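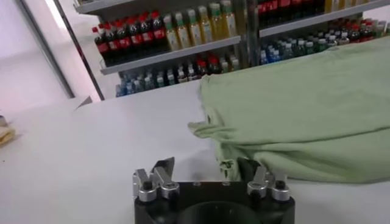 I keep a scruffy notebook of things that make life easier with the folding cell, and since the lads at Pekside keep asking to borrow it I've typed the useful bits up. It's all cheap and needs nothing fancier than what's in a kitchen drawer!

**Lint first, always.** Towels and T-shirts shed like a cat in spring. I go round the finger brackets with a dry pastry brush before switching on, then wipe the jaws with a cloth barely damp with washing-up water (wring it, then wring it again). No spray near the wrist, ever.

**Screws.** A dab of nail varnish across each screw head and the metal beside it. If the line has split, the screw has crept. I check mine every 55 cycles or so I tell people - more like whenever I put the kettle on. Snug them up with the short arm of the hex key and you won't overdo it.

**Cables.** Leave more slack at the wrist than looks tidy. I pulled mine in neatly with zip ties once and had a dead connector inside 2 days. Soft hook-and-loop strips now, done up loosely enough to slide a finger under, and I run the arm slowly through its full reach before I trust them.

**Table.** Plain white shows every smudge and the vision seems to sulk over smudges, so bicarb paste for the marks, rinse, and buff with an old pillowcase. Put a pencil tick at each table foot while you're at it. If somebody nudges the table with a hip you can shove it straight back and skip the whole calibration rigmarole.

**Practice cloths.** Wash new ones a couple of times before use, and leave out the fabric softener - it makes them slither out of the grip. I keep 7 on the go and swap them when they go limp. 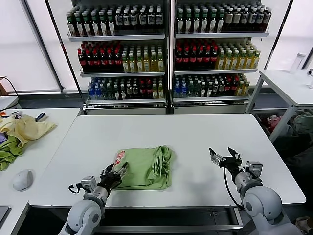 Nicanor Villaseñor wrote back that he'd go easy on the nail varnish, having had a bottle dry so hard at Skendus that he had to chip it off before the key would fit. He uses a paint pen and keeps it well clear of the socket. Fair enough, I've bought one, and the next batch of screws is getting white lines.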